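동네 살림 소식지 7월호
기계와 살림 꼭지

설거지도 빨래 개기도, 아직은 우리 손으로

안녕하세요, 구독자 여러분. 장마철에 빨래는 잘 마르고 계신가요? 저희 집은 건조대가 거실 한가운데를 차지한 지 벌써 한참 되었고, 식구들이 그 밑으로 허리를 숙이고 지나다니는 것이 이제는 아주 자연스러운 풍경이 되고 말았습니다. 그러다 보니 자연스레 지난달에 여러분이 보내 주신 질문이 자꾸 떠오르더라고요. "그래서 집안일 해 주는 로봇은 언제 나오나요?" 표현은 조금씩 달랐지만 같은 뜻의 편지가 꽤 여러 통이었고, 그중에는 이미 로봇을 들일 자리를 비워 두었다는 분도 계셨습니다(베란다 쪽 창고 옆이라고 하셨지요, 부럽습니다!).

그래서 이번 호에서는 마음먹고 이 이야기를 조금 길게 해 볼까 합니다. 저는 공학을 배운 사람은 아니고, 그저 부엌에서 보낸 시간이 남들보다 조금 긴 사람입니다. 그러니 모터가 어떻고 알고리즘이 어떻고 하는 이야기는 다른 좋은 글에 맡기고, 살림하는 사람의 눈으로 보았을 때 기계가 어디까지 왔는지를 적어 보겠습니다.

먼저 우리 곁에 이미 와 있는 것들부터 생각해 보면요, 세탁기와 식기세척기와 바닥을 도는 청소기가 있습니다. 다들 고마운 물건이지요. 그런데 가만히 들여다보면 이 기계들은 하나같이 일의 한가운데만 맡고 있습니다. 빨래를 모아서 색깔별로 나누고 주머니를 뒤지는 일은 제가 하고, 다 된 것을 꺼내 털고 널고 개는 일도 제가 합니다. 식기세척기도 마찬가지여서, 그릇을 넣고 빼는 시간이 은근히 깁니다. 저는 늘 컵을 꺼내다가 바닥에 고인 물을 소매에 쏟습니다. 여러분도 그러시지요?

결국 우리가 기다리는 것은 '넣고 빼고 꽂고 세우는' 손입니다. 그런데 이 손이 생각보다 참 어렵다고 합니다. 병 하나를 집어 꽂이에 꽂는 일만 해도 그렇습니다. 사람은 병을 쥐면서 벌써 어느 쪽이 무거운지 알고, 목이 걸릴 것 같으면 손목을 살짝 틀고, 꽂이가 밀리면 다른 손으로 슬쩍 잡아 줍니다. 전화를 받으면서도 하고, 찌개 간을 보면서도 합니다. 기계에게는 그 '슬쩍'이 하나하나 따로 익혀야 하는 동작입니다. 게다가 유리병은 반질반질해서 주변이 다 비치고, 철사로 된 물건은 가늘고 속이 훤히 비어 있으니, 카메라로 세상을 보는 기계에게는 여간 까다로운 상대가 아닐 것입니다.

Naltdale에 사는 독자 한 분은 로봇 팔이 이런 일을 같은 자리에서 100번쯤 되풀이하는 것을 보고 오셨다며 긴 편지를 보내 주셨습니다. 처음에는 신기해서 박수를 치셨는데, 조금 지나니 손이 근질근질해서 "내가 그냥 해 줄까" 싶으셨다고 해요. 저는 이 대목에서 한참 웃었습니다. 아이가 처음 숟가락질을 할 때 옆에서 보는 마음이 꼭 그랬거든요. 시간이 걸려도 기다려 주어야 느는 것인데, 보는 사람이 먼저 숨이 찹니다.

공장이나 가게 쪽 사정은 조금 다릅니다. Dakora 물류 작업장에서 일하는 독자께서는, 크기가 똑같은 상자를 옮기는 일은 기계가 맡은 지 오래되었고 속도도 사람이 따라가기 어렵다고 적어 주셨습니다. 다만 모양이 제각각인 물건이 한 바구니에 섞여 들어오면 그때부터는 다시 사람을 부른다고 합니다. 선물 세트를 꾸리는 Rocha 매장도 비슷해서, 명절을 앞두고 하루 122개를 포장할 때 상자 접기는 기계가 하고, 병과 잔을 칸에 맞추어 눕히는 일은 여전히 손으로 한답니다. 잔 하나가 깨지면 그 줄을 다 다시 봐야 하니 손이 빠른 분보다 손이 차분한 분이 귀하다는 말씀도 인상 깊었습니다.

생각해 보면 우리 집 부엌은 공장보다 훨씬 험한 곳입니다. 어제 있던 국자가 오늘은 없고, 서랍은 반쯤 열려 있고, 식탁 위에는 숙제장과 귤과 영수증이 함께 올라가 있습니다. 바닥에 칸을 나누어 표시해 둔 집도 없고요. 저는 Coser 선반을 하나 들여놓고 양념병 자리를 정해 두었는데, 사흘을 못 가서 간장과 식초가 자리를 바꾸었습니다. 이런 집에 기계가 들어오려면 기계도 배워야 하겠지만 저도 정리를 좀 해야 하지 않을까, 그런 반성도 슬그머니 하게 됩니다.

그러니 "언제 나오나요?"라는 질문에 제가 드릴 수 있는 대답은, 팔은 이미 제법 쓸 만하게 나와 있고 손은 아직 열심히 배우는 중인 것 같다는 정도입니다. 조심스러운 대답이라 싱거우시지요. 그래도 저는 이 더딘 공부가 밉지 않습니다. 병 하나를 꽂는 데 이렇게 많은 것이 필요하다는 것을 알고 나니, 평생 아무 말 없이 그 일을 해 오신 저희 어머니 손이 새삼 대단해 보이더라고요. 창고 옆을 비워 두신 독자님께는 우선 그 자리에 작은 화분이라도 놓아 두시기를 권해 드립니다.

다음 호에서는 여름 행주 삶기와 도마 말리기를 다룹니다. 나만의 방법이 있으시면 40자 안팎으로 짧게 적어 편집실 우편함에 넣어 주세요. 길게 쓰셔도 물론 다 읽습니다(저부터가 이렇게 길게 쓰는걸요).
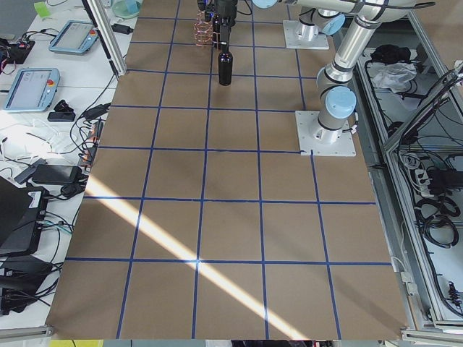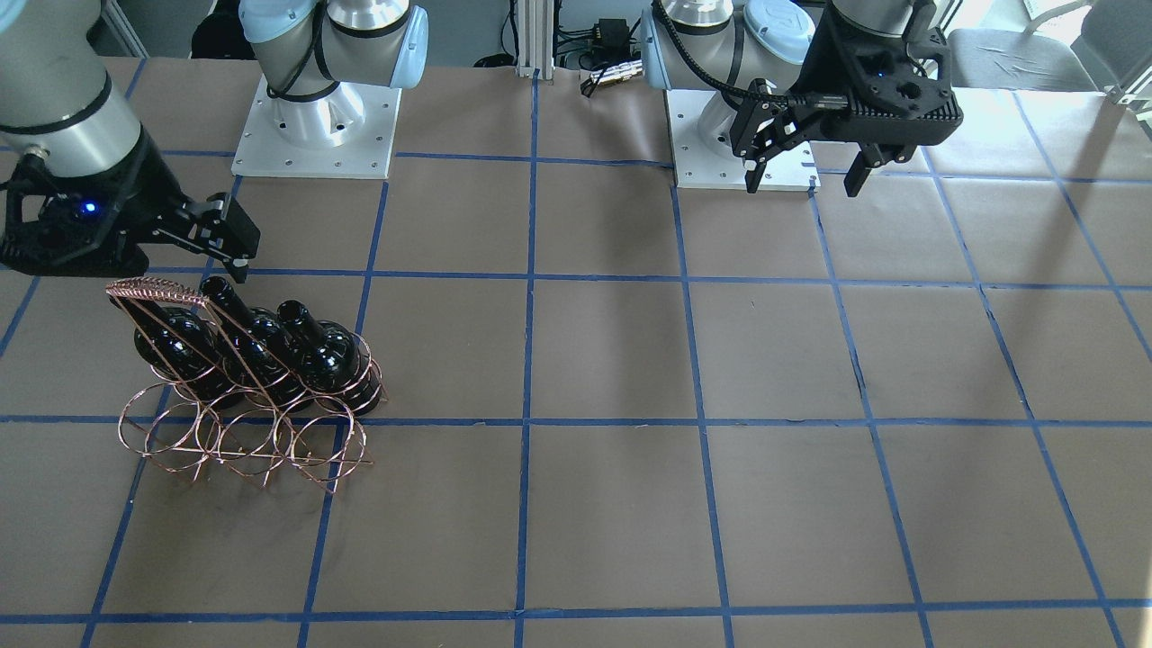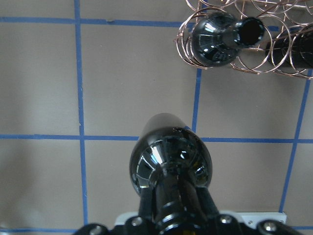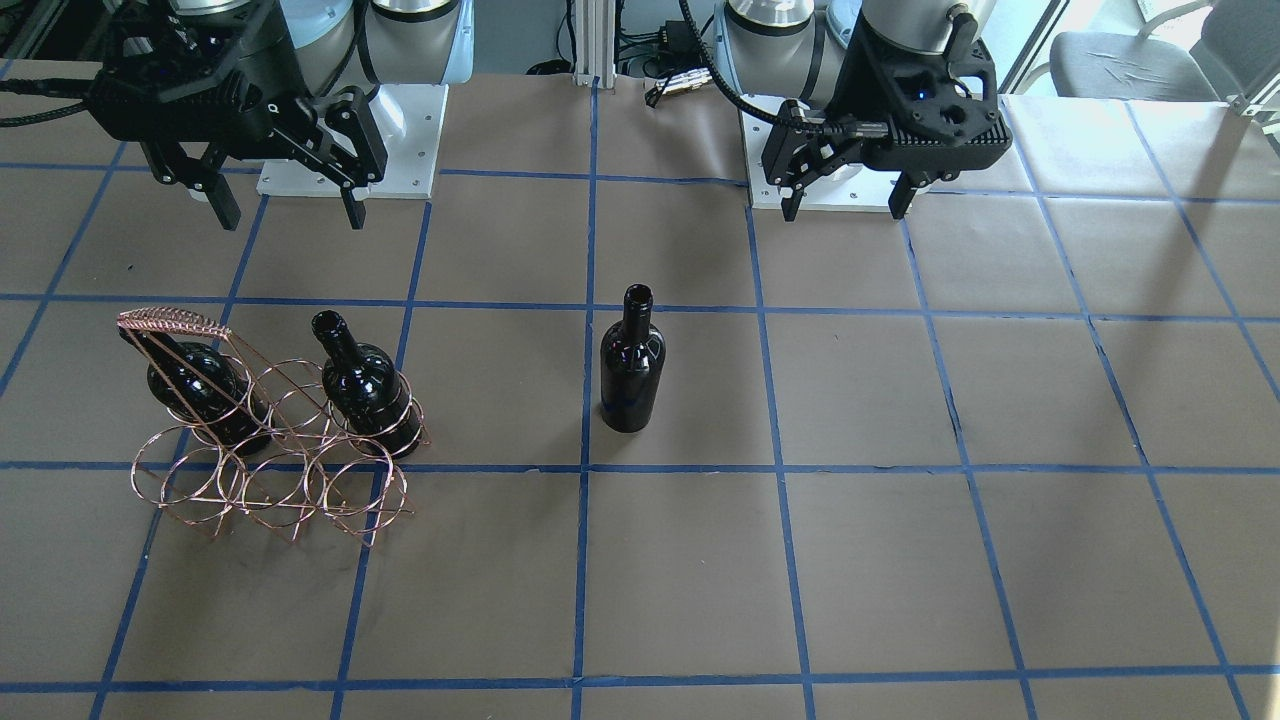
검은 병과 구릿빛 철사 물건, 그리고 로봇 그리퍼. 세 번째 사진에서는 그리퍼가 병목을 쥐고 있다.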